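To: members list
Subject: Re: Loan headsets for the Futarora walking experience
Date: 10th January

Dear members,

Thank you for the replies to the notice sent before the holiday. The Braltora office has now settled the arrangements for lending virtual reality headsets to local libraries and museums, and they are given after the quoted message.

> We are a small museum and would like to show Futarora to visitors
> during the summer. We have one room, nine chairs and no technical
> staff. Could the list say how long a loan lasts, whether visitors
> must stand, and whether the Botha harbour chapter is suitable for
> school groups? We should also like to know how the equipment
> is to be returned.

A loan lasts 14 days, counted from the day after delivery. It may be extended once if no other member is waiting.

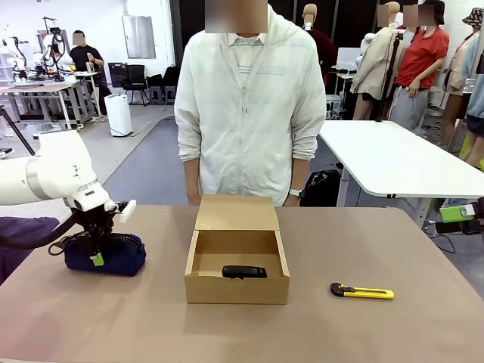 Futarora may be viewed seated or standing, and we recommend seated viewing wherever space is limited. The full experience lasts 20 minutes, and each chapter may be started separately from the host menu. Small accessories should be kept together between sessions: a soft zipped pouch, such as the navy blue one with the green tag, is quite adequate. Face covers must be changed or wiped after every visitor.

The Botha harbour chapter contains a storm, loud voices and a short period of darkness. It is offered to visitors aged 14 and over. Younger groups may be shown the market chapter, which has been used with more than 40 school parties without difficulty.
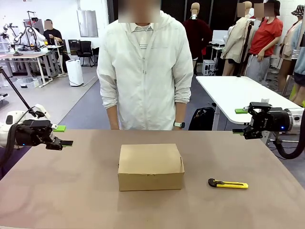

Closed carton and yellow utility knife.

Sound is the matter most often raised by borrowers. The harbour recording was made for headphones, and the speakers built into the headset do not carry the quieter dialogue in a busy room. Members without headphones should say so when booking.
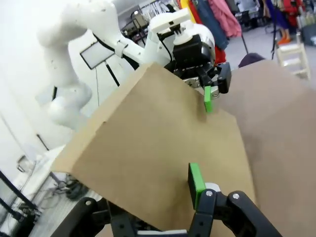 Returns are made through the Bramis depot, which will arrange collection on request. The depot asks for two clear working days' notice – Saturdays are not counted. Please choose a carton with plain outer faces, like the light brown one here, so that the return label can be read at once. Headsets should be switched off before packing.

Member institutions may also borrow the printed visitor guide, in standard or large type. Copies need not be returned.
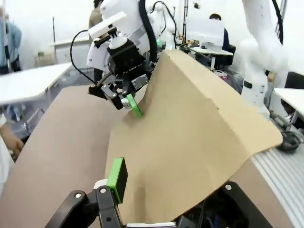 Floor markings are the responsibility of the host. Tape may be used on hard floors, but several historic buildings do not permit it. A large sheet of cardboard laid flat will serve to mark a standing place, although one as creased and curled at the edge as this should be kept away from visitors' feet. A fixed mat is preferable where one can be had.

Bookings for June are now open. Requests should be sent to this list with the name of the institution, the preferred dates and the chapters to be shown.

Yours faithfully,

Loans Office
Braltora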